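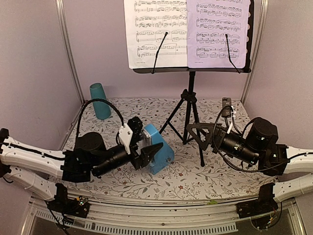
Ciltbridge has one traffic light, and on open day it was off so that the parade of tour buses could get through. There were two buses. I was on the second, the one without working air conditioning, and by the time we pulled up at the Grellalley mill I had learned a great deal about my seatmate's knee.

Grellalley makes table linens. It opens its doors one Thursday every June and lets in anybody who has sent for a ticket, up to 207 people, in groups small enough to fit between the looms. I have owned one of their tablecloths for most of my adult life and ironed it maybe twice, so I felt I had standing.

You start in the yarn store, a long brick shed that smells like a clean dog. The cotton comes in on cones stacked to the rafters, and our guide let us each hold one and then watched very closely until we gave it back. From there it's up a steel staircase to the weaving floor, where they hand out foam earplugs and the guide keeps talking anyway. I caught "warp," "since the fifties" and possibly "lunch." Whatever she said about the big loom at the far end made three people laugh, and I laughed too, to be safe.

The looms are worth the bus. Each one is the size of a delivery van and throws out plain white cloth at a pace that looks like a mistake. When a thread breaks the whole machine stops dead, a yellow lamp comes on, and a man walks over with no hurry in him at all, ties a knot I couldn't follow from four feet away, and walks back. I watched him do it several times. My group left without me and I had to catch up in the dye house.

The dye house was hot, and the floor had channels in it that we were told twice not to step in. One of us stepped in one.

Printing is the part most visitors come for. The long table runs almost the length of the building, and the cloth crawls along it under a row of screens, one color to a screen. Florals get the most screens and cause the most trouble. If the red is off by the width of a pencil line, every flower on the roll has a ghost beside it, and the roll goes to the seconds shop. The design archive next door holds 1069 patterns, of which 588 have at least one leaf in them. They have a chart on the wall about this. I asked how many had lemons and was told that lemons come and go.

Lunch was in the canteen, served on bare tables. I looked around for one cloth, anywhere, and found paper napkins from a warehouse store. The egg salad was good. The coffee had been made with the earplug crowd in mind, people who could no longer be reached by ordinary means.

After that came the finishing room, where hems are sewn by women who have a radio and plainly wish visitors would stop standing in front of the fan. They do the corners in one turn of the wrist. Two outside lines were being finished that afternoon, the Stakusia napkins and a heavy runner for Chareonsuk, and we were asked to keep our hands off both. The runner had gold thread in it and I kept my hands off it with real effort.

Then the seconds shop, where every tour in the world has been heading since breakfast. People who had been limping since the staircase moved like sprinters. The discount is decent, the line is long, and there's one register. I bought 6 napkins with a very slightly drunk-looking border and a round cloth for a table I do not own.

If you go: wear flat shoes, eat before the coffee, and take the first bus. Parking in Ciltbridge is free but all of it is uphill. Tickets for next June go out by mail, and you have to send them a stamped envelope, so I've got mine ready on the hall shelf, under the napkins.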